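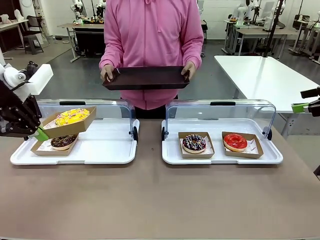 Setting up your first handover

OK, arms bolted down, software running, and you've done the homing routine from the last section (if you skipped it, go back, I'll wait). Now for the fun part. I'm going to take you through the donut counter routine that ships with the Dondel two-arm kit, the same one I run on my own bench whenever I get a new unit in. It takes 20 minutes the first time and a lot less after that.

You'll need both display trays with their clear lids, a flat serving tray with low edges, a few open-top boxes, and something to put in them. Real donuts are fine! Practice ones are fine too, and they don't leave glaze on the pads.

1. Put the two display trays side by side on the long table, handle tabs out to the sides. Leave enough room that you can stand behind the table without leaning on it.

2. Raise both lids and let them rest back over the rear half of each tray. The handle strip should end up along the top. Give each lid a little nudge, and if it drops, seat the hinges again before you go on.

3. Load the boxes onto the trays. I mix up the flavors on purpose, a sprinkle one next to a plain red one, say, so the order screen has something to tell apart. Paper liners can stay in, patterned or not. Just press down any corners that stick up over the side of the box.

Note: The boxes don't have to be perfectly straight. Mine never are. The Godcombe software finds each box by its outline, so a bit of an angle is OK, but two boxes jammed tight together will confuse it every time.

4. Open the Grips page and set the closing force to 40. That's the number I use for thin cardboard. Go higher and the walls start to buckle, go lower and you'll be picking sprinkles out of the cable tray.

5. Tap Open on both arms and look at the green pads. The foam faces should be clean and the fingers should spread wide enough to clear the box you want.

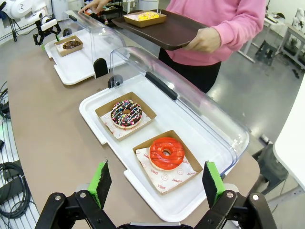
Wrist view with the fingers open in front of the nearer tray. One box is on the serving tray.

6. Stand behind the table and hold the serving tray level at waist height. Keep your fingers under the edge or on the short ends, well away from the middle where the box gets set down.

7. Pick an item on the order screen and tap Serve. Hold still until the status line reads Released, then step back with your tray.

Caution: Keep your hands out from under the lids while an arm is moving. If you need to fix a box, tap Pause first and wait for the arm to stop. Tie back loose sleeves and tuck in hoodie strings too, please.

If a box tilts on the way up, the grip is probably too close to one end. Pause, put the box back, and shift the grip point 3 notches toward the middle on the Grips page. I've needed that fix more than any other, mostly with the taller boxes from the Navarro sampler pack.

Pads wear down, by the way. The counter on the Service page starts nagging you at 3,240 grips, and I'd listen to it. Spare pads are in the Grellotance parts bag, under the hex keys.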